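Sorcha Hanrahan
Friday, March 18, 2022

Spent the morning on the bedroom. Posting as I go, mostly so I remember what I did by November when the heavy stuff has to come back out.

The plan is simple. Everything knitted or fleecy goes on the bed first, gets looked at, gets folded, and goes into one of two bags. One bag stays here, one goes to my sister.

I use the bed because it's the only flat surface in the place long enough for a sleeve. The dining table is fine for T-shirts and useless for sweaters.

Cords and drawstrings get pulled out and put to one side before anything is folded. I lost one inside a hood last year and it took me 20 minutes with a safety pin to get it back.

The soft yellow piece is staying in this room. It goes on top of the bag, where I can reach it without unpacking.

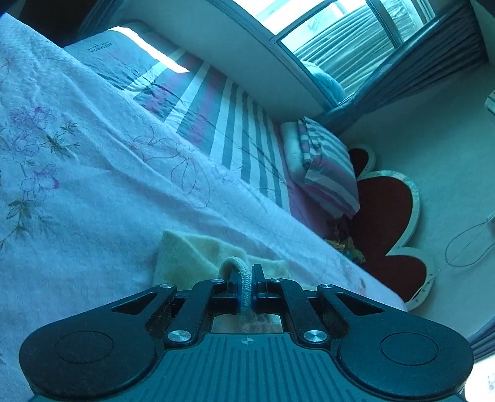 Nafula Lyimo: Do you wash the cords separately? Mine come out of the machine in one big knot with everything else.

Yes, in a mesh bag with the socks. Tie the two ends together first. They still twist a bit but you can undo it by hand.

For anyone who asked about bags – I bought two from Flatow, the zip kind with the clear panel. 42 dollars for the pair. The zips are good. The handles are too short to go over a shoulder.

I stopped using vacuum bags. They save space, but the ribbing on my older sweaters came out with creases that took a week on a shelf to drop out.

Now folding, which I have changed my mind about. I used to do it the store way, arms crossed behind the back and the whole thing in thirds. It looks neat and you get a lump where the sleeves overlap.

What I do now is lay the sweater flat with the sleeves straight out to the sides, then fold the body lengthwise so it makes one long panel. Sleeves come in last, one at a time, down the length of the panel. Then bottom to top, once or twice depending on how thick the knit is.
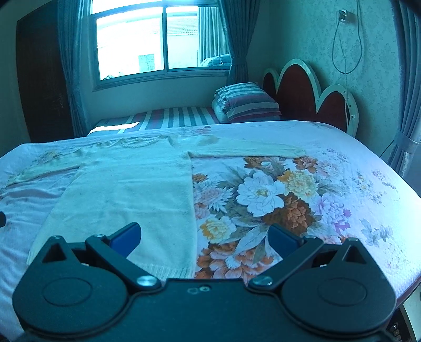
Braided or cabled necklines go at the outside of the fold. If they end up in the middle they press a pattern into whatever is next to them.

Cream and white things get their own layer with a pillowcase between them and anything dark. I learned that one from a navy cardigan.

The bedding is next. I want to turn the mattress before the bed gets made up again, and that's a two-person job, so it will wait until Yaw gets home.

One bag is full and zipped. The second has room for the scarves – I'll do those after lunch.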